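About Odport

Odport is a small research group working on one question: how can a robot learn to tidy up from people doing it by hand? We started in September with two grippers, a borrowed workbench and far too many ideas. Most of those ideas are gone now, but the question still gets us out of bed!

What we do

Our method is called Tudo. A person holds a gripper in each hand and does an ordinary job with it, such as picking small things out of a box. We record the movement together with what the grippers' own cameras see, and train a model on the two side by side. No robot arm is needed at that stage, so we can collect in kitchens, bedrooms and shops as they are (the messier the better, says Lutfa Bhuiyan, who plans our collection days).

What we have found

Our latest set holds 1,006 recordings. We trained one model on a single tidy room and another on the same amount of data spread over 50 homes. The second coped far better with boxes it had never met, and we were delighted. It still struggles with see-through plastic and anything soft, and that is what Ju-won Heo is working on now.

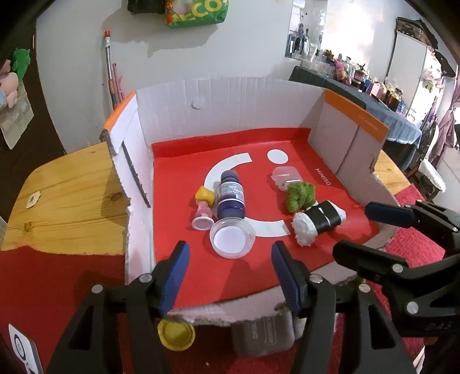

Who we are

Ju-won Heo: learning methods
Lutfa Bhuiyan: data collection
Lorna Fajardo: gripper design and repairs
Mélanie Bélanger: testing on the arm
Mélanie Lévesque: software (yes, two Mélanies, so please use surnames when you write!)

Visit us

We share the ground floor of the Sutherland building in Ronivmont. Students and curious neighbours are welcome to come and try the grippers.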